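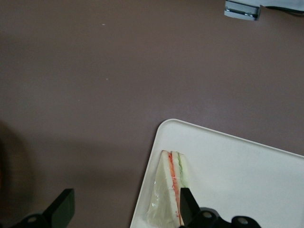 Sandwich wedge in film, on the white tray.

Packed lunches > Wrapping and storage > Cling film or paper for cut sandwiches?

tolera_e
Posted Monday, May 24, 2021
Hello all. I make the sandwiches for our walking group, the Calow route, 4 times a year. Until now I wrap every triangle separately in clear film, as in my photo. I like that you see the filling from the side and everyone can choose without opening. But my sister tells me that the bread becomes soft and sticky this way, and I should use paper. We leave early and eat after 3 hours. What do you do? I must prepare 60 pieces for the next walk, so I would like to decide before I buy the roll.
Tolera Ejigu

mapleandrye
Film, every time. Paper looks nice for ten minutes and then the corners dry out. Butter right to the crust and you won't get soggy bread.

Negri_R
I don't agree with mapleandrye. Film holds the moisture in, and with tomato you will have pink bread by lunch. Is that tomato in the middle of yours, or ham? I can't tell from the photo. If it is ham, forget what I said, film is fine.
Raffaele Negri

tolera_e
Thank you both. It is tomato. I put it between the lettuce and the bread, and maybe this is my mistake.

Negri_R
Yes, there is your problem. Put the tomato in the centre, with something dry on both sides. Cheese is best. Also salt it, leave it on a paper towel while you do the other fillings, and pat it.

kettle_on_morris
We did 2,000 wedges one summer for the Morris Street fair and film was the only thing that kept them together. Paper parcels come undone in the box. The flavour of the colour, if you see what I mean, sells them too. People go for the one with green showing.

mapleandrye
Kettle, what on earth is the flavour of the colour

kettle_on_morris
You know what I meant!

asiven_bakes
Can I disagree with everybody? Waxed paper around the wide end, point left open, then all of them standing up tight in a lidded box. You still see the filling and there is a lot less plastic to carry home. My neighbour does it with beeswax cloth but I find the smell gets into the bread.

Negri_R
Point left open will dry in 3 hours.

asiven_bakes
Not in a closed box it won't. Try it with one and see.

tolera_e
I have a question also about the tray. Mine is white with a small rim and rounded corners, and it is very nice for serving, but in the car the pieces slide. Should I put a tea towel under?

mapleandrye
Damp tea towel, wrung out well. Or carry them in an esky and bring the tray separately, that's what I do. Keep the ice brick on the side away from the lettuce.

tolera_e
Good, I have an esky from the camping. So I will make half in film and half in waxed paper like asiven_bakes writes, with the tomato in the centre in all of them. After the walk I will write here which ones were left over.

kettle_on_morris
Egg ones will be left over. They always are.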